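4. Working rules for shared two-arm cells

4.1 Why written rules

The cell at Ledura was set up for handovers and small tabletop tasks, and for the first months it ran on habit. Whoever was on shift knew what the last shift had done, mostly. Then more people came on and the habits stopped matching. One operator parked the arms high, another parked them crossed. One cleared the table between runs, another left everything where it was. None of it dangerous on its own. All of it showed up later in the logs as variation we could not explain.

Existing safety standards cover the cell as a machine: guarding, stop functions, risk assessment before first use. They say little on how a person should run the same bench all day with a changing pile of household objects on it. The rules below sit underneath those standards and do not replace any part of them. Where a rule here and the site risk assessment disagree, the risk assessment wins.

We drafted the first version from incident notes kept by Joaquín Ibarra and Concetta Rinaldi, then cut it down after operators complained (fairly) that it was too long to read at the bench. The version reported here is the one frozen on 3 May 2022. It has 17 rules in three groups: before power, during a run, after a run. We discuss only the ones that caused arguement or that changed the data.

4.2 Before power

Rule 1. Walk the cables. Every external cable on a moving arm gets traced by hand from the gripper back to the base with motors off. Look for rub marks, pinched spots, a connector backing out. Cables on our arms run outside the links for part of their length, so slack is a real design choice. Too little and the wrist pulls the plug at full reach. Too much and the loop hangs into the work area, where the other gripper can catch it. We tried setting a fixed loop length and gave up; it depends on the task. The rule now says: move both arms through the full task range by hand, and no loop may touch the other arm or drag across the objects in use.

Rule 2. Check the base mounts. Bolts marked with paint pen, line to line. Any board mounted near a base gets a look for loose wires. Takes less than a minute and was the most skipped item in the first draft, probably because it was on page two. Moved to page one.

Rule 4. Objects in the cell must be on the task sheet. This one was argued over the longest. Sandro Vitale wanted a bare table except for the target object. The teleoperation group wanted clutter, on the grounds that policies trained on bare tables fail on real ones. Both have a point. The compromise is that clutter is allowed and even encouraged, but it is declared. Distractor objects go on the sheet by name before the run starts. If one gets knocked over mid-run it stays knocked over and a note is made. No reaching in to tidy.

Rule 5. Nothing breakable above the table surface. Plastic glasses and plastic cups only. Stands and racks are fine if they have a weighted or wide base. Real glass was banned after a chip was found in a gripper pad at the Cliscombe cell and it was never clear how long it had been there.

Rule 6. No open food or liquid. Sealed packs permitted as objects. Operators' own snacks are not objects.

4.3 During a run

Rule 8. One person has the stop. Said out loud, by name, before motion. With two arms there is a temptation to split it, one person watching left and one watching right. We tried that. Both looked at the same arm.

Rule 9. Door closed, hands out. The enclosure walls are not rated guards and should not be treated like guards. Hands stay out while motors are on, no matter how slow the arm is going. If an object rolls out of reach, end the run, power down, then fetch.

Rule 10. Handover approach. This is the core rule for two-arm work and the one with the most revisions. The giving arm stops first and holds. The receiving arm closes the last part of the distance at the reduced speed setting. The receiving gripper closes on the object and the operator confirms the grip; only then does the giving gripper open. At no point do both wrists move toward each other at full speed. In scripted tasks this is enforced in software. In teleoperated tasks it is on the operator, and breaks of the rule are tagged after the fact from video.

Figure 1 gives the working area with the two grippers close together at the middle of the table and other objects left around them. The shared zone, for purposes of rule 10, is the part of the table both grippers can reach.
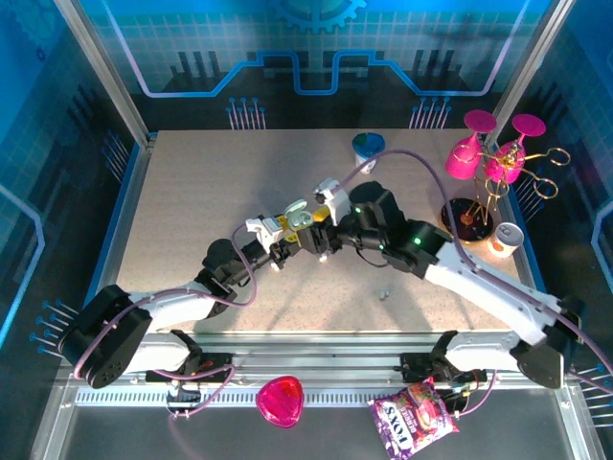 Figure 1. Two-arm cell with the grippers meeting over the center of the table. Both bases sit on the front rail; cables run outside the arms. Glasses on the wire stand are plastic.

4.4 After a run

Rule 13. Park apart. Each arm goes back to its own side before power is cut. The arms sag when torque drops, and two arms left close together will sag into each other. Sounds obvious. It was in the notes more than any other single item.

Rule 14. Floor check. The area below the rail collects things. Dropped objects, small parts, bits of packaging. Anything found below the table that is on the task sheet is logged as dropped. Anything that is not on the sheet is removed before the next run, or put on the next sheet if it is going to stay. Older sessions did not do this and we can't tell, for some of them, if an item below the table was dropped, placed, or forgotten. Those sessions are kept but flagged.

Rule 15. Reset is not a photo match. Early on, operators reset the table by matching it to a reference picture. That made the starting layouts too much alike, and also slow. The sheet now gives zones (back left, back right, center and so on) and the operator places inside the zone without looking at the last layout.

Rule 17. Write the note before leaving. One line is fine. "No issues" is fine. Blank is not.

4.5 What changed in the logs

We went back over 1,805 runs recorded in the Ledura cell before and after the rules were adopted. Samuele Barbieri did the tagging, with Traian Husar checking a share of the runs blind. Of the total, 230 carried at least one tag for undeclared object, cable contact, or handover out of order. The bulk of these came from before the freeze date. We don't report a rate per operator. The point was to fix the bench routine, and operators were told from the start that tags would not be used to rank them.

Cable contact dropped off quickest. Rule 1 is physical and takes effect the same day. Undeclared objects took longer, mostly because the first task sheet had too few lines on it and people ran out of room. A longer sheet fixed more than a reminder did. Handover order was the stubborn one. Experienced operators break rule 10 more often than new ones, as far as the tags let us say; they have a feel for the timing and release early. Usually it works. When it doesn't the object drops and the run is lost, and a few times the two grippers locked finger to finger and had to be backed off by hand with power off.

There is a cost. Runs per shift went down in the first weeks and then came partway back. We did not measure this cleanly, since the task mix changed at the same time, and would not lean on it.

4.6 Limits

Small arms, small payloads, one type of enclosure. The Bassi line uses heavier arms and had to rewrite rule 9 completly before anyone there would sign it, and they were right to. Rule 10 assumes an object that one gripper can hold alone. Long or floppy items need both arms moving together and we have no good rule for that yet; the draft in use at Jollent limits speed and leaves the rest to the operator.

Tagging from video also has blind spots. A fixed camera loses sight of the object just when both grippers close in on it, which is the moment rule 10 cares about most. For those cases the gripper position log was used if there was one. If not, the run was left untagged, so the counts for out-of-order handover are likely low.

Last, the rules were written by people who work in the cell. That helped with getting them followed. It also means that things we all do the same way, and all do badly, may not be in here. An outside review is planned for July and the rule set will stay frozen until then, apart from typos.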